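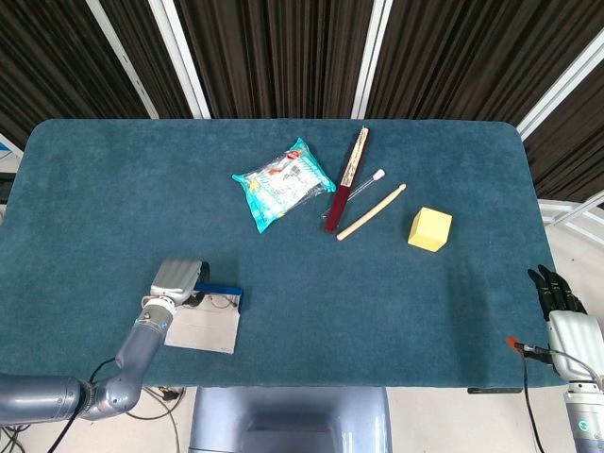

Re: [grippers] Parallel jaw or hand for thin items?

Search the archive Search Advanced

From: Rhys Rewi
To: grippers list

On Monday Merle Te Moana wrote:
> We have a Broltari hand on loan until the end of September and need to
> decide if it replaces the parallel jaws on both arms or only one. Has
> anyone run the two side by side on flat things? Our cards and bags are
> the trouble, the boxes are fine.
>
> Merle

Merle,

We have the jaws on the left arm and the hand on the right, same table, same objects. The set at the moment is a snack bag, a long maroon case, a capped test tube, a drumstick, a yellow cube and a flat white card with a blue strip along one edge. The top is teal carpet. Short pile, but it matters for the card, as the jaw tips can press into it a little and get under the edge. On a bare bench we had far more misses.

Each side gets 50 tries per object. Jaws first, as they are quicker to set up. So far I would keep them for the card and the drumstick. The hand does better on the bag, where the jaws tend to pinch one corner and let the rest swing. The test tube is a draw when it lies alone. When it rests against the case both sides struggle, and the hand usually shifts the case as well.

Two things to check before you swap anything:

- Cable slack at the right wrist. Ours hangs down past the table edge and will catch if you reach across to the far side. Fletcher wants to tie it back along the forearm.
- Closing speed. We dropped the hand to 60 per cent and lost fewer tubes.

I haven't tried the Verkness fingertips yet. Tamsin Costigan has a pair, so ask her.

I can send the log once the cube runs are in.

Rhys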